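Tuesday, binding bench

Pull-out tests on the stitched pamphlets, second batch. Lallik 80 gsm, two wires per spine, conditioned overnight. Batch one failed at the paper, never at the wire.
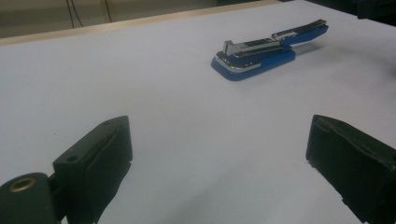
Mean load at first tear 54 N, with the centre sheet going first in every case. Grain across the spine is noticeably worse - the Brimthorpe stock especially. Repeat with grain parallel before changing wire gauge.

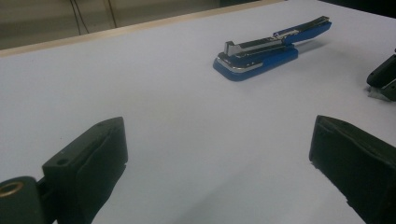 Zorica thinks the clamp is biting the fold and wants card packing on both jaws before any repeat. Packing cut, 2 mm. Rerun after lunch.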